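Automação e Trabalho: notas da aula 5
Docente: Kenna Mowat
Versão de 2026-03-30

Tema: automatizar uma tarefa dentro de um posto de trabalho e o que muda para quem lá está. O caso de apoio é o da Brusonholm, empresa de refeições coletivas, na preparação de pequenos-almoços. A tarefa estudada é a das torradas: tirar o pão da torradeira e passá-lo para o tabuleiro.
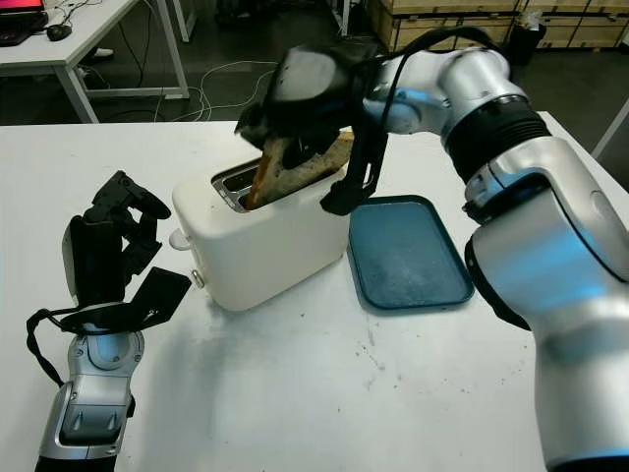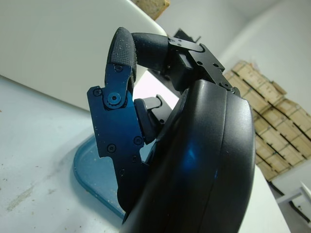
Tarefa na torradeira, posto de ensaio da Brusonholm.

1. Tarefa, posto, função

Convém separar três palavras que no dia a dia se misturam. A tarefa é uma ação com princípio e fim: tirar uma fatia. O posto é o conjunto de tarefas atribuídas a um lugar. A função é aquilo que consta do contrato e que pode abranger vários postos. Quando uma direção anuncia que "o pequeno-almoço vai ser automatizado", quase sempre está a falar de uma ou duas tarefas. Os trabalhadores ouvem a função. Boa parte do conflito inicial vem daí.

Na Brusonholm, o posto das torradas inclui abrir os sacos de pão, separar fatias partidas, carregar, tirar, arrumar no tabuleiro, limpar migalhas, repor e responder a pedidos especiais (pão sem glúten, menos tostado, sem côdea). O projeto trata de tirar e arrumar. O resto continua com as pessoas.

2. O que a tarefa exige

Para uma pessoa, tirar uma torrada quase não conta como trabalho. Para uma máquina é um problema com várias partes: a fatia muda de forma e de firmeza, a ranhura é estreita, à volta há metal, e apertar demais parte o pão. Quem faz isto há anos ajusta a força sem pensar e não sabe explicar como. A este saber chamamos conhecimento tácito (ver aula 2). Na fase de levantamento, a equipa da Laing, que integra o sistema, passou mais tempo a ouvir as operadoras do que tinha previsto no plano.

Consequência prática: quem conhece a tarefa tem de participar na definição do que é uma execução aceitável. Uma torrada rachada ao meio serve? E uma que fique atravessada no tabuleiro? Estas decisões parecem técnicas e são decisões sobre a qualidade do serviço.

3. O que muda para as pessoas

O turno da manhã serve 700 refeições na unidade de Ivine e 500 na de Grotham. As duas unidades juntas têm 53 trabalhadores na cozinha e na copa. Do que foi discutido com eles, fica o seguinte.

Ritmo. Antes, a pessoa carregava a torradeira quando podia. Com o robô, passa a haver um ciclo, e quem abastece tem de o acompanhar. Se o ritmo for fixado pela máquina, o trabalho pode ficar mais leve para as mãos e mais cansativo no resto.

Vigilância. Alguém tem de reparar quando uma fatia cai ou fica presa, parar o ciclo e retomá-lo. Esta tarefa nova raramente aparece na descrição de funções. Em Ivine pediu-se que aparecesse, com formação dada dentro do horário.

Limpeza. As migalhas acumulam-se na mesa e no tabuleiro como sempre. Limpar junto de um braço mecânico exige um procedimento próprio de paragem, e o tempo gasto nele deve entrar na escala.

Contacto. Em Grotham, a bancada das torradas fica virada para a sala. Várias operadoras disseram que era ali que conversavam com os utentes. Se a pessoa passa para a retaguarda, essa parte do serviço perde-se, e ela não consta de nenhum indicador.

Qualificação. Pode subir (diagnóstico de falhas, regulação) ou descer (só abastecer). Depende de como se distribuem as tarefas que sobram. O mesmo equipamento dá resultados diferentes em duas cozinhas.

4. Erros frequentes na análise

Medir apenas o tempo da tarefa automatizada e esquecer a preparação e a recuperação de falhas.
Contar como poupança minutos espalhados pelo turno que não libertam ninguém.
Consultar os trabalhadores depois de o equipamento estar encomendado.
Tratar o ensaio como se fosse a hora de ponta.

5. Trabalho para entregar em maio

Escolham um posto que possam observar durante pelo menos uma hora, com autorização do responsável e de quem lá trabalha. Listem as tarefas e assinalem a que vos parece mais fácil de automatizar. Digam depois que tarefas novas surgiriam e quem ficaria com elas. Máximo de cinco páginas, sem contar os anexos. Podem trabalhar em pares.

Leitura para a próxima aula: capítulo sobre negociação de mudanças técnicas, na pasta da disciplina.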